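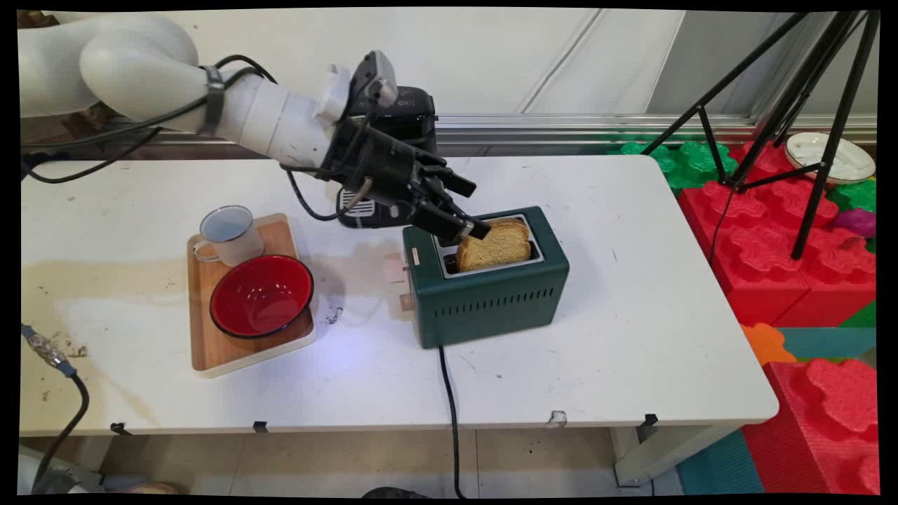

What do we still need to buy before the second kitchen station can start?

A second hand and a spare wrist camera, mostly. The arm itself is paid for. Everything else on the list is small stuff, and Kofi has most of it priced already.

Progress report, Tiltanham kitchen tasks project
For: Hauke Sauerland
From: Zarmeena Khattak
Period: through end of February

Short version. Station one is up and working on toast. Station two is not ordered, waiting on your ok for the hand. Spending is under plan but that's misleading, see below.

Where we are

Toaster task is the main job right now. Arm comes in from the left of the table, fingers go down to the slice standing in the slot. Green two-slot toaster, cord runs down over the front of the table. Mug and bowl stay out on the cutting board to the left, they're for the next task on the list. Kelechi wants to move to those in the next period. I'd like to wait until the toast numbers settle.

Last full block was 90 attempts, 38 clean ones. Clean = slice out and not dropped, no one steps in. Not great but the block before was worse, and we changed the grip in between so don't read too much into the comparison. Trinh has the log if you want the failures broken out. Most are the slice tearing near the top.

Spending

Under plan because the Stemgate invoice hasn't landed. Once it does we're about level. The one line that is over is consumables. I budgeted bread and not much else, should of put in clips, tape, straps, cable. Kofi is moving 500 dollars across from travel to cover it, nobody is going anywhere this spring anyway. Need your initials on that.

What I'm asking for

1. Second hand. Quotes from Pronine and Issahaku. Pronine is cheaper up front but fingertips are only sold as a full set, so one worn tip means buying all of them. Issahaku sells singles. Over a year I think Issahaku comes out ahead, Kelechi agrees, Kofi doesn't and has a spreadsheet. Both quotes attached. Lead time is 6 weeks either way so the date matters more than the choice.

2. Spare wrist camera. If the one on the arm goes, station one stops. Cheap next to a lost month.

3. New tabletop, left half only. The left one is badly stained and has brown spots, and the stains sit right by the cutting board. Right half is fine apart from scuffs. Low priority. Could push to next year if you need it to come out of somewhere.

4. Cable covers. Power and arm cables. Small money, I'd just like it approved so it stops coming up.

Not asking for: second arm controller (we have one on the shelf), more floor space, another tripod.

Risks

Hand delivery is the big one. If the order slips past next month station two moves into summer and the mug and bowl work goes with it. Kelechi is also only half time on this from April, so setup would fall to Trinh mostly, who hasn't done one from scratch.

Service contract on the arm runs out in June. Renewal price not in yet. I put last year's number in the forecast with nothing added, so treat that line as soft.

Next period

Another block on toast, same grip, no changes this time. Start mug pickups if that goes ok. Get the order out. Kofi to close the Stemgate line and send you teh revised sheet.

I can talk any afternoon after 2. Item 1 is the only one I need quickly, the rest can wait for the budget meeting.

Zarmeena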